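Shelving & Bins FAQ – Plorngate parts room

Last updated 11/23/20. Quick answers to what people keep asking at the desk. If yours isn't in here, ask Raluca Vasiliu or leave a note in the tray.

Which shelves does this page cover?
The blue slotted-angle units in the carpeted room. The tall racks out by the Tesska dock have there own sheet.

Can I move a shelf up or down?
Yes, but clear it first. All of it, bins too. Two people, one at each end. Uprights are slotted the whole way so you can pick your height – just make sure all four corners are in the same row of slots. Count from the bottom, not the top.

One corner clip is missing. Ok to use anyway?
No. Spares are in drawer 7. If the drawer's empty tell Orest Tkachenko and leave the shelf bare til he's been by.

What goes on the top shelf?
Flat molded parts. Panels, covers, trim. One layer, laid flat, no leaning them on the upright. Long ones go lengthwise with the shelf.

Why can't I stack panels?
They scuff. Black plastic shows every mark and we had a batch come back in September over exactly that. If you really have to, foam sheet between each one.

And the middle level?
Bins only. Stack them in columns, same size on same size. Don't start a third column in front, you'll never get at the back ones.

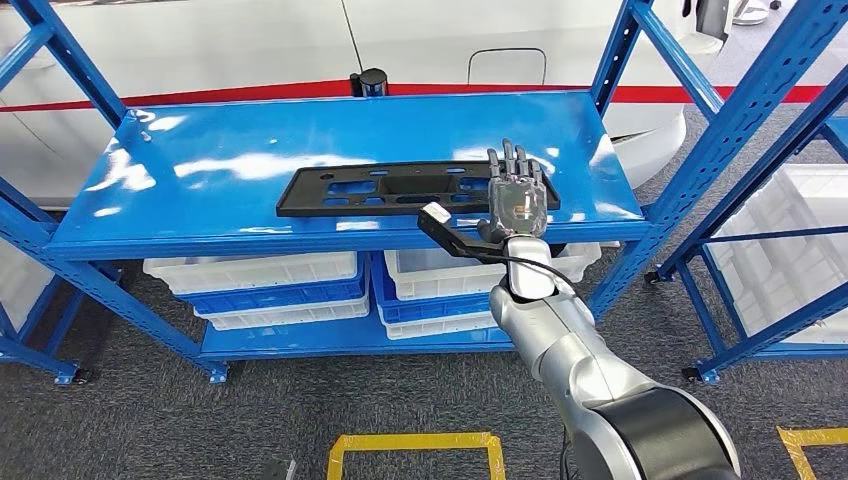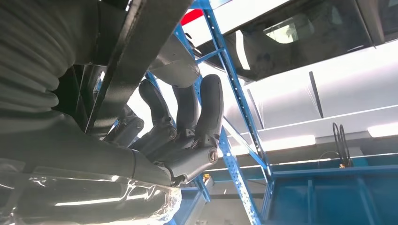 Blue slotted-angle shelving in the parts room. Top shelf with a black panel on it in the first picture.

The top shelf is really shiny. Does it need polish?
No polish, no wax. Parts slide. Damp cloth, then a dry one. The Mustik wipes are fine for sticky label gunk.

Something sharp on the edge of an upright?
Tape over it and report it. Matvii Zakharchenko has the file and the touch-up paint. Ask for blue 342, the other can is for the doors.

Do I have to label a bin if it's only half full?
Yes. Part number on the short side, facing out. Half full, nearly empty, doesn't matter.

Where do I find the part number?
On the bag or the packing slip. No bag, no slip – put it in the query bin and Trefor Wogan will look it up. Please don't guess, we had 369 and 396 mixed up for weeks.

Can I borrow a panel to check a fit?
Sure, sign it out. Back by end of shift, same shelf, same way round.

Who orders new shelves?
Pylyp Semeniuk, extension 2062. They come from Nechyporuk, allow a couple weeks.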